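Projects > Witatville > Progress reports

Workroom fit-out: progress to 18 January 2022

Spending so far is 2802 of the 2848 agreed. The balance is held for shelf brackets, which Jinico will deliver in April. Sayaka Murakami has signed off the lighting — Niall Galbraith still has the door to rehang.

Work done
- Floor cleaned and sealed.
- White cabinet put in behind the table.
- Table covered with black plastic sheeting to protect the top.

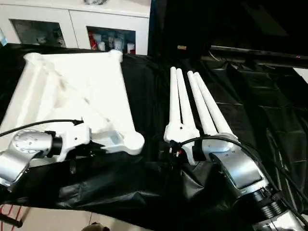
Still to do
- Fit the shelves.
- Rehang the door.

Contact: Chie Iwasaki, Witatville office | Back to top
Last updated by C. Iwasaki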